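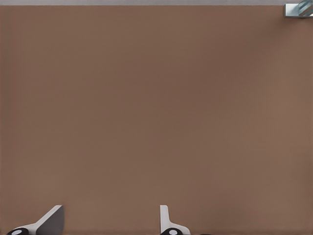

The Slow Drying of Brown Paint

Earth pigments are the cheapest colors in any paint catalog and the ones that cause the most trouble on the wall. A tint shop can match a bright blue from a two-inch chip with little effort. A muted brown, the kind sold under names such as cocoa or mushroom, will come back for a second mixing more often than anything else on the shelf.

The trouble starts with what brown is. It has no place of its own in the spectrum. A brown is a dark orange or dark yellow seen next to something lighter, and when the surroundings change, the color changes with them. A taupe adds gray, and gray made from black and white shifts toward blue as the film gets thin. The mixer is therefore working with a color that depends on its neighbors, its thickness and the lamp over the bench.

Cuiping Yuan has run the color laboratory at Ondotley since the company moved its production out of a rented dairy building and into the plant at Trollitgate. Ondotley makes interior wall paint in small batches, most of it for architects and for owners of older houses. Its current card has 70 colors. Twelve of them are browns, and by Yuan's records those 12 account for more laboratory hours than the rest of the card together.

"A customer will accept a green that is slightly off," she says. "With a brown they see pink. Once they see pink, the room is finished for them."

Pink is the usual complaint, and the usual cause is the red iron oxide. Iron oxides come in yellow, red and black, and nearly every commercial brown is a blend of the three with titanium dioxide for opacity. Yellow oxide particles are needle shaped. Red ones are closer to round. The two shapes pack differently in the film, respond differently to grinding, and settle at different rates in the can. Grind the yellow too hard and the needles break, which shortens them and moves the color. Grind it too little and the batch leaves the mill clean, then develops a yellow streak behind the brush.

Natural earths make matters harder. Raw umber contains manganese as well as iron, and the ratio depends on where in the deposit the digging was done. Manganese speeds the drying of linseed oil, a fact house painters used for centuries without knowing the chemistry. In a water-based acrylic it has no such use. Ondotley still buys umber for one product, an oil-bound distemper sold as Duangkaew, and each delivery is tested before it goes into the store.

The test is simple. A weighed amount of pigment is worked into white paste with a palette knife, drawn down on a card next to the retained standard, and left to dry. A wet reading is taken for the record. Nobody at the bench relies on it. Water-based films darken as the water leaves, since the binder turns from milky to clear, and browns show this more than most colors. The dry reading is taken the next morning, and again after a week.

The retained standards are kept in flat drawers away from light. Batch 1028 has a drawer to itself. It was a mid-brown made for a library refit at Podport, and every instrument reading on it was within tolerance. On the wall it was correct in the morning and visibly green after dark. The pigment supplier had changed the source of its black, the fresh black had a different undertone, and the laboratory's booth at that time had a daylight lamp and nothing else. Two colors that match under one light and separate under another are called a metameric pair. The library had bought one half of such a pair, and the approved sample was the other.

The library was repainted at Ondotley's expense. The booth now has four lamps, and a brown has to pass under all of them.

Surface finish adds its own error. A dead flat paint scatters light in every direction and looks lighter than the same formula in eggshell. Matting agents, usually fine silica, raise the apparent lightness further, and they polish when rubbed. This is the reason a flat brown hallway picks up dark, faintly shiny patches at shoulder height. The pigment there is unchanged. The silica at the top of the film has been pressed down, and less light is being scattered.

Application matters as much as formula. A long-nap roller leaves a stipple, and each small peak throws a small shadow. In a white room the effect is slight. In a brown one the wall reads darker than the brushed edge along the ceiling, a fault decorators call picture framing. Rolling as close to the edge as possible before the brushed line dries will reduce it. A second full coat by the same method helps more.

Yuan's advice to anyone choosing a brown is to paint two coats on a board at least two feet wide, leave a white margin off it entirely, and move it from wall to wall for several days - including at least one evening with the room's own lamps on. A white margin makes the sample look darker than it will on four walls. Boards should be judged upright. Laid on a table, they take their light from the ceiling and give a false result.

The laboratory is now reworking its oldest brown, a formula written around a yellow oxide that is no longer made. The first trials were mixed in September 2024. The fourth is on the drying rack, still a little red, and a fifth is planned for October with less of the round oxide and a shorter run in the mill.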